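Hurex changes weekly checks on its toy-sorting cell

2026-09-25

Hurex has rewritten the maintenance routine for the small picking cell it runs for Presport, the mail-order toy and gift firm, after a run of dropped items in the spring. The new routine took effect this week and covers the gripper, the cabling and the hand-held equipment used to teach the arm new grasps.

The cell handles 485 product lines, most of them soft goods. In April it failed on 54 of them during a routine audit, either by closing too early or by letting go on the way to the tote. Hurex first suspected the gripper pads. The pads were replaced and the drops went on. The fault was later traced to the grasp recordings the arm works from, some of which had been made with a sensor glove that was out of calibration.

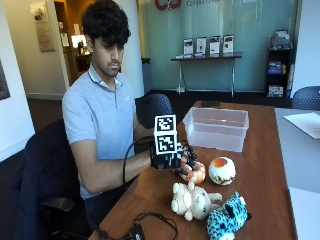 Under the new routine the glove is calibrated before every session and again after each change of operator. The marker block is wiped with a dry cloth and checked for play – if it moves at all under a fingertip, it is taken off and refitted before any recording starts. Cables are looked over from end to end once a week, with most attention paid to the point where they leave the glove.

Recordings are now limited to 10 minutes at a stretch. Longer sessions gave poor results, Hurex said, as the glove tended to creep towards the wrist and the finger readings went with it.

The hand-held gripper gets a check of its own. Its lens is cleaned at the start of the day, the jaws are opened and closed fully to look for sticking, and a test clip is made on a plain table before any stock is brought out. Knitted and padded items are recorded last, so that loose fibres can be cleared from the jaws at the end of the day.

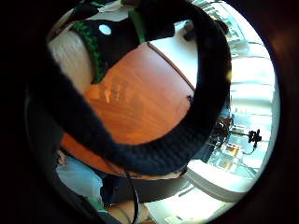
A black ribbed curved object and a green-trimmed knitted item by a wooden table, seen from the hand-held gripper.

On the arm itself, little has changed. The pads stay on their existing schedule, and the joint covers come off twice a year for greasing. Phillips screws on the wrist plate are to be checked for tightness on the same day as the cables.

Hurex has made 113 recordings again from scratch and loaded them into Gillurix, the software that runs the cell. The remaining faulty ones have been switched off, and the products they cover are being packed by hand for now.

Presport said orders had not been delayed. A second cell, planned for the same site, will use the new routine from its first day.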